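A visit to the Rarnier stone works

The Rarnier works opens its gates to the public twice a year, in March and again in the autumn. I went on the Wednesday of the spring opening, having missed it the year before. You have to book. The tour costs nothing, but places go quickly and they do not take people at the gate.

The works is at the end of a lane with a railway bridge halfway down. Coaches can't get under the bridge, so if you are coming with a club you will be walking the last stretch. There is parking on the left past the weighbridge. We were asked to be in the reception hut by half past nine, in closed shoes, and two people in sandals were lent boots.

Our guide was Ro-un Jin, who has worked in the cutting shed and now looks after the slab yard. She gave us a short talk on where the stone comes from. Rarnier does not quarry anything. It buys blocks, saws them into slabs, polishes them and sells them on to kitchen fitters, shopfitters and a few monumental masons. Most of the marble is brown or grey. White is what people ask for when they ring up, she said, and brown is what a good many of them go home with once they have seen the price and thought about red wine.

The yard came first. The blocks stand in rows on timber bearers, each with a number painted on the end. Number 663 was waiting to go in that morning and had been hosed down so that the pattern showed. Dry, a raw block looks like any other lump of rock. Wet, you can see which way the veins run, and the sawyer decides from that which face to cut. Cut with the veins and you get long stripes. Cut across them and you get a cloudy, broken pattern that hides joins better. Once the first slab is off there is no changing your mind.

From there we went into the sawing shed, where ear defenders are handed out at the door. The big saw is a frame with a row of steel blades set side by side, and it goes back and forth through the whole block at once with water pouring over it. A block takes most of a day. It is very loud and there is not a great deal to look at, only grey water and the frame moving. One of our party asked where the water goes. It runs into settling tanks behind the shed, the sludge is pressed into cakes, and the water goes round again. The cakes are taken away by lorry and used as fill.

The polishing line was more interesting to watch. Slabs go in rough at one end and pass under a series of heads, each with a finer grit than the last. You can stand by the rail and see the colour come up as the slab moves along. Dark brown changes the most. It starts off the colour of dry cardboard and comes out nearly black in places, with the pale veins standing clear of it.

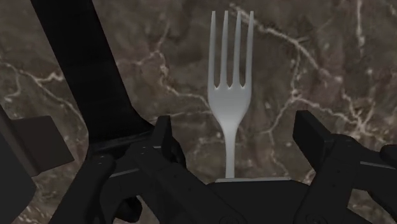 Before the slabs leave the line they are checked for cracks under a low lamp set to one side. Natural marble nearly always has some, and small ones are filled with resin tinted to match. Ro-un passed round an offcut with a filled crack in it and none of us found it until she tilted it for us. Larger cracks mean the slab is cut down for window sills, hearths or tiles. Very little is thrown out.

We had a tea break at eleven in the canteen. Tea and biscuits were put out free and there was a hot counter if you wanted to pay for something. I had a bacon roll, which was good. The toilets are across the yard and you need to be walked over by a member of staff, so go then if you are going to go.

The second half was the showroom building, where the finished stone is set out as worktops, counters and wall panels. This part is open to trade all year and to the public by appointment. Each range has its own name. Baek is a plain mid-brown with hardly any veining. Jenovine is grey-brown with pale veins and was the one most of our group liked. Domarell is the darkest and the dearest, and is sold mainly for walls, since it shows every fingerprint when laid flat.

The staff here were happy to answer questions about upkeep. Their advice was to wipe up lemon juice, vinegar and wine at once, to use a soft cloth with plain warm water, and to keep away from bathroom sprays. Sealing helps with stains but does nothing to stop acid marking the polish. A honed finish, which is smooth but not shiny, marks just as easily but shows it less.

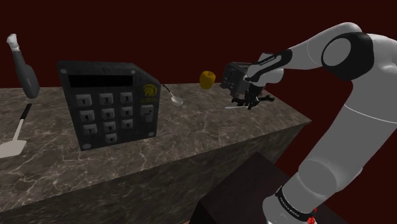 Thickness was the other thing people asked about. The standard worktop slab is thick enough to span a normal cupboard without support, but an overhang for stools needs brackets underneath. If you want the edge to look deeper, a strip is glued below it and the veins are lined up by eye. Ask to see the joint before you sign for it. On good work you have to look for it, and on poor work the veins stop dead at the line.

There were 26 of us on the tour, which was too many for the sawing shed, where those at the back could neither see nor hear. The smaller afternoon group would be a better choice if you can manage it. We finished at twenty past twelve.

Offcuts are sold from a rack by the gate, cash or card. I bought a piece of Jenovine big enough for a pastry board for 47 pounds, edges already smoothed. It is heavy, so bring the car round first. Bookings for the autumn opening are taken by telephone through the reception hut, on weekday mornings only.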